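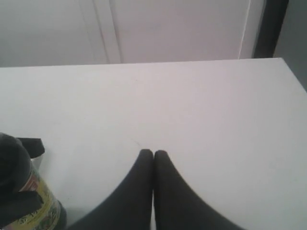

According to Raghda Yammine, a catcher who waits until the game to speak to his pitcher has waited too long. With that remark she opened the visitors' day at the Girkdale baseball training center on 21 May 2026, attended by 90 coaches and parents from local youth leagues.

The morning was given to the bullpen area, where pitchers and catchers work in pairs under one instructor. Each pair throws for six innings of simulated play, with the catcher calling every pitch. Volker Wendt led the session and stopped it twice to discuss signs with a runner on second base.

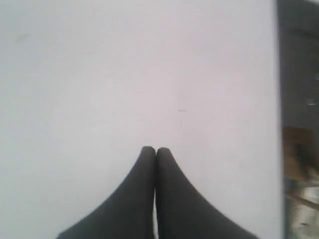 After lunch the group moved to the indoor batting cages, which opened in January. The cages are used by 3,000 players a year, and booking is open to league teams before private clubs. Visitors were also shown the conduct rules that every player signs – these cover hazing, remarks to umpires and posts about opponents. A player who breaks them sits out three games.

Questions from the floor dealt mostly with the last point.
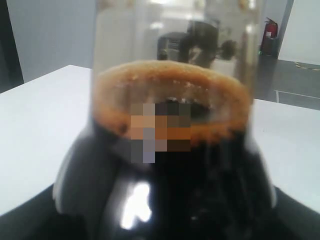 Nisreen Aoun asked whether the same penalty applied to coaches, and said that in her league the worst language came from the dugout steps. Mr. Wendt replied that coaches sign a separate form, and that copies would be sent to all leagues present.

The visit closed with a short practice game on the main field.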